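Can a robot tidy a bedroom yet, or am I dreaming?

Posted in Home & Gadgets

Inusberg
My partner and I run a small guesthouse, and turning over rooms is eating my life. I keep seeing clips of robots picking up clothes and making beds, and I'd love to know how close it is for ordinary people. I don't need anything fancy! Just the stuff guests leave behind – T-shirts on the bed, covers all over the place – sorted before I come in with the clean sheets. Is anybody here using one, or should I stop daydreaming and go find my laundry basket?

Aarne Jääskeläinen
I've followed this stuff for years (I used to fix packing machines at Plutstead), so here's my two cents. Picking up one shirt is doable now. The trouble is that cloth has no fixed shape, so every time it's dropped the machine has to work out all over again where the edges are and what's shirt and what's shadow. Black on white is about as kind as it gets for colour.

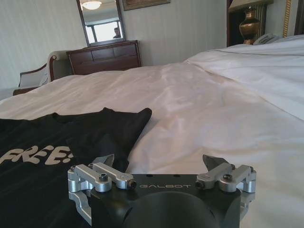

Black T-shirt on a rumpled white duvet.

Folding it neatly is a step up again. I once watched a demo where a single towel took 11 minutes, and the fellow running it was thrilled. Then there's the duvet, which is big and floppy and hides whatever is under it. A bed like this one I'd do myself before the kettle boiled, grumbling the whole way.

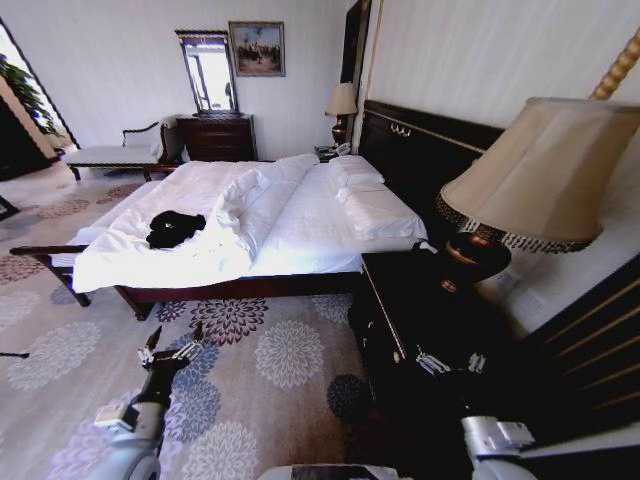 Leinonen reckons the bed is the wrong place to start anyway, and that a guesthouse would get far more out of a decent robot vacuum and a second set of linen for every room. I half agree, but vacuums are old news and you asked about clothes! If you do get offered a trial, leave a shirt lying the way a guest would, not spread out for the machine's benefit, and ask them to do it 20 times in a row.

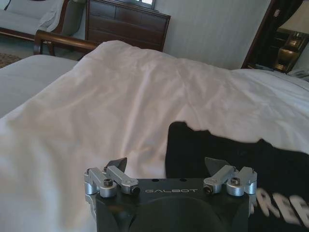

Dark shirt, white duvet, lamp and phone at the bedside.

Nunow
Short version, no. I clean 54 rooms a week with my sister and I'm not worried about my job. Maybe ask again in February when the new ones are out. Also, what colour are your sheets? Mine go grey no matter what I do.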